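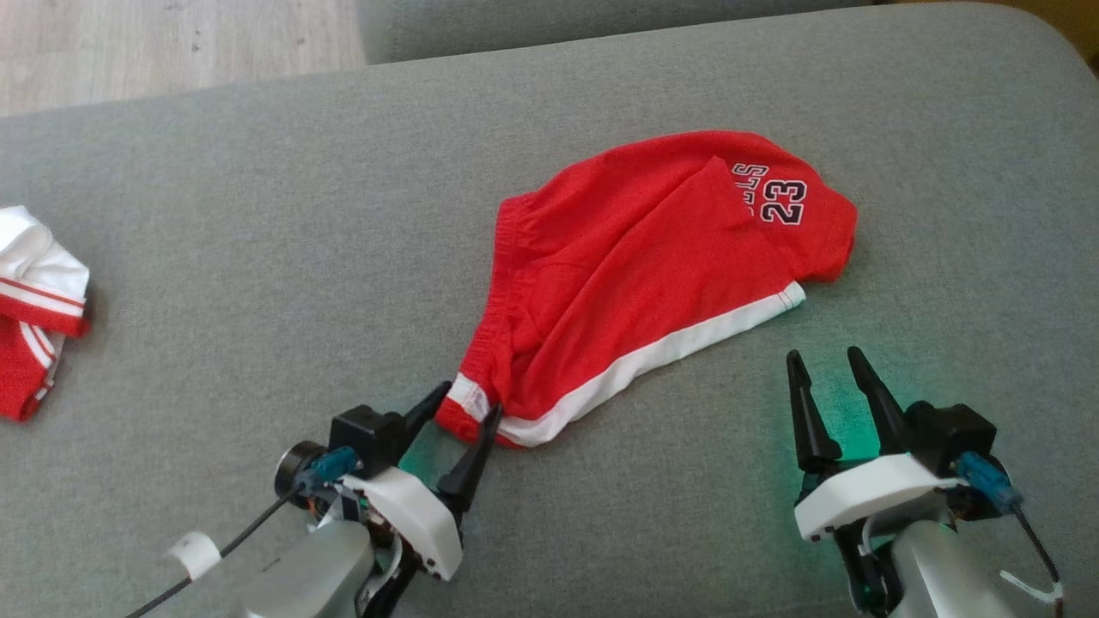 Why Are Basketball Shorts So Shiny?

Grab a pair of basketball shorts and a cotton T-shirt and rub one in each hand. Feel the difference? The T-shirt is soft and a little fuzzy. The shorts are smooth and slippery, and if you tilt them under a lamp, they shine!

Most basketball shorts are made of polyester. Polyester is a kind of plastic that has been melted and pushed through tiny holes, a bit like pasta dough going through a pasta maker. Out come long, smooth threads. Light bounces off smooth threads really well, and there's your shine.

Where does the sweat go?

Cotton drinks up water and holds on to it, so a sweaty cotton shirt gets heavy. Polyester hardly soaks up any water at all. The sweat spreads out thin across the cloth and dries into the air. Players call this "wicking," and it's a great word to say out loud.

What makes the waist stretch?

Look at the top of your shorts. See all those little puckers? Inside is a band of elastic. The people who sew the shorts stretch the elastic out flat, stitch it to the cloth, and let go. Snap! It shrinks back and gathers the cloth into tiny ridges. When you pull the shorts on, the ridges open up, and then they close again to hug your waist.

How do the numbers stay on?

Some numbers are sewn on, and some are printed or pressed on with heat. Numbers that are pressed on don't like a very hot dryer, because the heat can make them crack or peel. Kátia Fagundes, who washes the uniforms for our Thursday team, turns everything inside out first so the numbers don't rub together.

Try it yourself!

You need an old cotton sock, an old pair of sports shorts, a spoon, and some water.

Lay them both flat on a tray.
Drip one spoonful of water on each.
Watch how the water spreads.
Hang them up side by side and check every ten minutes.

Which one dries first? Write down your guess before you start, and then try it again outside on a windy day!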